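4.2 Mise en place d'un arbuste en bac

Les opérations suivantes concernent les arbustes livrés en conteneur et destinés au bac Restidik de 70 litres. Elles s'effectuent hors période de gel, de préférence avant la fin du mois de mai.

1. Placer le bac à son emplacement définitif et vérifier qu'il est de niveau. Une fois rempli, il ne doit plus être déplacé à la main.

2. Retirer les opercules des quatre orifices de drainage.

3. Verser 4 cm de billes d'argile, puis poser le feutre en le remontant légèrement contre les parois.

4. Remplir de substrat jusqu'au repère inférieur, sans tasser.

5. Dépoter l'arbuste et démêler les racines enroulées en périphérie de la motte.

6. Installer la motte – le collet doit affleurer le repère supérieur – puis combler les vides.

7. Arroser lentement, en deux apports, et compléter le substrat s'il s'affaisse.

Remarque : pour les sujets de plus de 40 cm, poser le tuteur avant l'étape 6.

Attention : ne pas apporter d'engrais pendant les premières semaines. Ne jamais laisser d'eau stagner dans la soucoupe.

L'entretien courant est traité à la section 4.3.
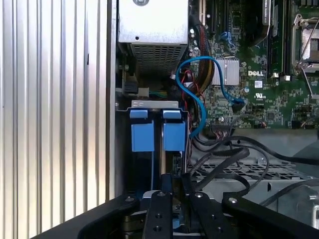
Firouzeh Pakzad
Responsable de la documentation technique, Nolluson

Section révisée le 04/04/2023. Toute reproduction, même partielle, est soumise à l'accord écrit de Nolluson.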